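The arm that changes its mind
Reading time: 2 minutes
Search articles, people, topics

Teaching a robot to sort jars is, at heart, a job of writing good software.
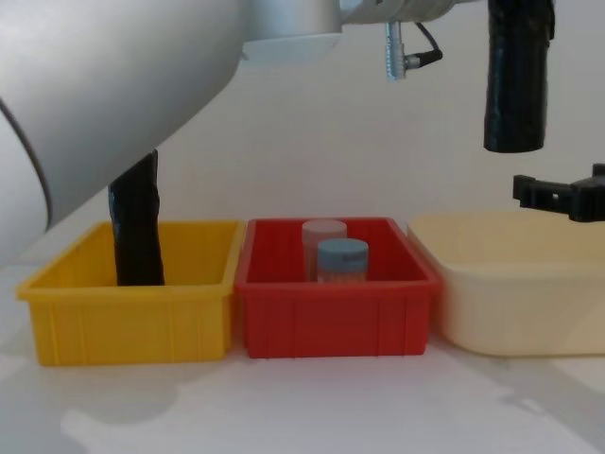

Why does a planner need to throw away its own plans? A plan is a guess about the next few moments, and the guess gets worse as the arm moves, so fresh plans have to keep replacing old ones.

Rehema Gachanja has spent two years on that problem at Lukumay, and she talks about it at a happy gallop. Her planner, Ellum, draws up 1536 possible paths for each move, throws out any that would bring the two arms too close, and hands the best one to the controller. Then it starts again, while the arm is still travelling!

“People love the gripper,” she says. “I love the queue of rejected paths.”

Small jars in a ribbed plastic bin make lovely test material. When one lid hides part of another jar, the perception code, Guvutik, has to decide where the hidden edge is – and say how sure it is. Ellum reads that score and picks a slower, higher approach when it is low.

The tool I wanted to take home was Arnex, the replay viewer. You drag a slider through a run and watch the plans flicker in and out, each with its reason for being dropped. In November it helped Gachanja trace a stubborn pause to a single stale timestamp. She fixed it with two lines and kept the old log, all 648 pages of it.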